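Home News Residents Buildings Bookings Contact

March
By Corinne Mabley

The Guest Bathroom, and How to Leave It

When the guest suite at Alaoui House reopened, we put out a short survey asking visitors what they thought. We got 63 replies. A handful mentioned the bed. One mentioned the view of the bike shed, favorably, which was nice of them. Everyone else wanted to talk about the bathroom, and more than a few of them wrote on the back of the sheet.

So it gets its own item this month. If you have family coming to stay at Trasthorpe, or you've signed up for a turn on the changeover list, read on. If neither applies, the parking notes are in the next section and are much more exciting.

Let's start with the walls. They are beige with a marble effect, all cream and tan streaks, and they were chosen after a meeting that I attended in full. The winning argument was that streaks hide streaks. This is true of soap. It's less true of limescale, which has a talent for setting up wherever the light hits, and hair dye is a conversation we'd like to have with you in person.
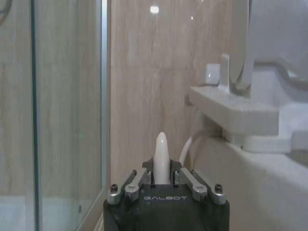

Trasthorpe Residents' Association | Housekeeping and Guest Suite Team

Wipe the walls with a damp microfiber cloth and go over them again with a dry one. Work from the top down. A good many of us were raised to scrub a bathroom from the floor up, I know, and you're welcome to continue that tradition at home.

We now stock Prukix in the hall closet, second shelf, in the spray bottle with the masking tape label. It's a mild bathroom cleaner and it smells of a pear that has been to business school. Spray it on the cloth, please, and keep it off the wall itself until you've got the cloth in your other hand. Vinegar stays in the kitchen. I've had two emails about vinegar and I'd like March to end without a third.

The glass is where most of the changeover time goes. Shower glass has two sides and one of them always looks clean until you've put the bucket away. Do the inside first, pull the squeegee down in overlapping strokes, then step out and do the outside with the dry cloth. The thin metal edges collect gunk, and an old toothbrush will get along them. There's one in the caddy, marked NOT FOR TEETH in capitals, after some discussion.

While you're in there, give the shower hose a wipe. It takes 90 seconds and it's amazing what a hose can pick up from a life spent hanging in a shower.
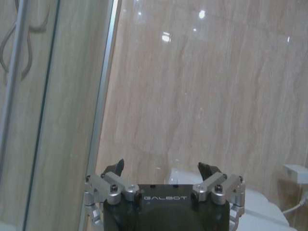 Shower glass and the marble-effect wall, with the ceiling lights admiring themselves.

A polished wall reflects, and that's handy. Turn the lights on and stand to one side, and smears will show up in the shine before your guest finds them. (Your guest's mother-in-law will find them anyway. We can only do so much.)

Now the floor. It has the same beige marble pattern as the walls, so it's easy to lose a cotton swab down there for weeks. Sweep before you mop. Lift the hair out of the drains with a paper towel and put it in the trash. I'm aware that this is the worst sentence in the newsletter. The square steel grate near the toilet gets skipped a lot, I suspect on the theory that a floor drain is somehow self-managing. Run the toothbrush through the slots.

The red brush holder is staying. We were offered a tasteful gray one and turned it down. In a room this beige, a little red is practically a nightlife district, and at two in the morning you can find it without your glasses. Tip out the holder at each changeover, rinse it, and let the brush drip before it goes back.

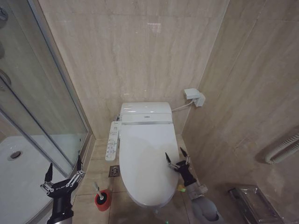 Corinne Mabley
Guest Suite Coordinator, Alaoui House

That brings me to the toilet, which generated more survey comments than the rest of the suite put together. It's a smart toilet, meaning it has a control panel on the side with a column of little buttons, and it's wall-hung, meaning you can mop underneath it and have no excuse for not mopping underneath it. Opinion among guests is divided. One wrote "life-changing." Another wrote "startling," underlined.

A few requests. Clean the seat and lid with a soft damp cloth and nothing gritty, as glossy white plastic remembers every scratch. Go lightly over the buttons; leaning on them while you reach for something else will teach you what they do. Leave the plug in the socket on the right-hand wall. If you want a place to charge your phone, the bedroom has four outlets and better company.

Wipe the chrome flush lever too. It gets touched by every guest and cleaned by almost none of us, myself included until I made this list. Disinfectant wipe, dry cloth, done. Chrome shows fingerprints as if it were being paid to.

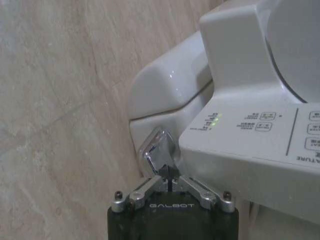

How long should the fan stay on after a shower?
Thirty minutes, with the door left open a crack. The switch is in the hallway, and it's fine to set a timer on your phone and wander off.

Supplies are running a bit low on cloths. Jider, who do our linen and paper goods, deliver on Tuesday, so please don't hoard. If you've taken microfiber cloths home to wash (thank you!) do bring them back, and skip the fabric softener, which leaves them about as absorbent as a raincoat.

The changeover list for the coming month is pinned inside the closet door. A full clean takes 90 minutes the first time and a good deal less once you know where everything is. Two slots are still open, both of them mornings. Put your apartment number next to the one you want, in pen — the pencil entries keep disappearing, always from the weekend rows.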